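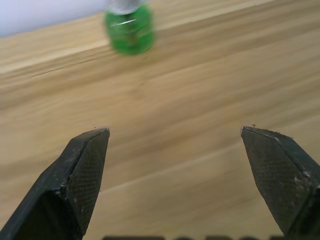
Figure 4. Fingers open, wrist view, green object ahead.

4.2 Comparing two finger sets

Use this procedure to try the Litow and Cultarow fingers on the same arm before you choose one. Both sets fit the Yau wrist mount.

1. Set the controller to Trial mode and load profile 41.
2. Open the fingers all the way and check both grip pads in the wrist view. Wipe off dust and specks.
3. Move to the start pose. The picture blurs while the arm is moving — wait for a full stop before you save a frame.

CAUTION: Keep hands out of the work area when Trial mode is on.

4. For the wall task, bring both arms to the power strip at low speed. Unplug the strip from the mains first.

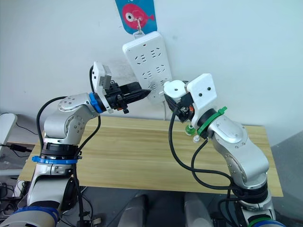 5. Check that each cable has enough slack at full reach. If one pulls tight, back the arm off and route it again.
6. For the bottle task, set the force limit to 73 and close the fingers on the bottle body. 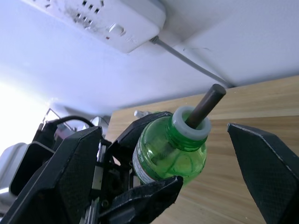 Figure 6. Bottle held on its side, wrist view.

7. Hold for 860 ms, then save the log.
8. Change the finger set and repeat from step 2.

NOTE: Keep the force limit the same for both sets. Grinis log files from different limits can't be compared.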